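Clultis Towels After Eight Months: The Tan Ones Are My New Favorite Thing in the House
Reviewed by Glenys Bellamy
March 2022

I had been putting off buying new towels for years. The old ones were a wedding present, they had gone stiff and gray along the edges, and I kept telling myself they still dried a person perfectly well. Then last July my sister came to stay, used one, and held it up to the bathroom window so I could admire the daylight coming through it. Fair enough!

So I ordered a set from Clultis in the light tan, paid 45 dollars with shipping, and I have been boring people about them ever since.

The feel

These are proper terry towels, with loops you can feel under your fingers, and they have a bit of weight to them without being one of those hotel slabs that take two days to dry. Straight out of the package they were a little slick, as new towels always are, and for the first couple of showers I mostly pushed the water around. I washed them 3 times before I made up my mind, and by then they were soaking it up beautifully. If you buy a set, please don't judge them on day one.

They have stayed soft, too. I don't use fabric softener (it coats the loops) and I don't own a fancy dryer, only an old Blackburn with a dial that skips. Low heat, 60 minutes, and they come out fluffy enough that I fold them while they're warm just for the pleasure of it.

The color

I was nervous about the tan. On the website it looked like oatmeal, and in my bathroom, which has yellowish bulbs, I thought it might turn to mustard. It's a lovely color in person, somewhere between a paper bag and milky tea, and it hides a smear of foundation far better than white ever did. There are faint darker bands going across the cloth, very quiet, the sort of thing you notice on the second day. Turn back a corner and the other side looks paler, which I like a lot when they're stacked on a shelf.

Folding and sorting

Big towels are a pain to fold in a small apartment. I used to do mine against my chest with my chin holding the middle, and they always came out lopsided. Now I lay them flat on a mat on the floor, pull the corners out, and fold in thirds the long way and then in half. A square mat works nicely as a guide for the edges, and it keeps the cloth off the tile.

I keep a cardboard box next to me for everything else in the load. Clothes go in the box, towels stay out, and I get the towels done first while I still have the patience.
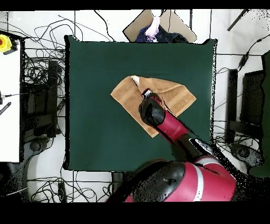 How they compare

Before these I tried one bath towel from Rarkora, on a friend's recommendation. It was thicker and felt wonderful on the shelf, but it shed like a cat. I was picking fluff out of the lint trap by the handful, and off my black leggings too, and after a month it still hadn't stopped. It also cost me 38 dollars for the one towel!

The Altum set I gave my mother went the other way – thin, quick to dry, very well behaved in the wash, and a bit scratchy. She loves them. She also line-dries everything and says a towel should wake you up in the morning, so we're never going to agree about this.

The Clultis towels sit right in between for me. There was some lint in the first wash and hardly any after that.

Things I'd change

The hanging loop is too short. It fits over a thin hook but not over the fat wooden pegs on the back of my bathroom door, so I hang mine by the middle and they slide off if anyone shuts the door with feeling. I may sew on longer loops when I get around to it.

I also wish the hand towels were a touch bigger. They look sweet beside the sink and they're soaked after two people have washed up for dinner.

And a small warning about the care tag, which is long and stiff and scratched the back of my neck the first time I wrapped my hair. I snipped it off with nail scissors. Write down the washing instructions first if you're the kind of person who forgets, because I did forget and had to look them up.

Would I buy them again?

I already have! A second set arrived two weeks ago, same tan, and it matches the first one closely enough that I can't sort them apart in the closet. My sister is coming back this summer and she's getting the new ones.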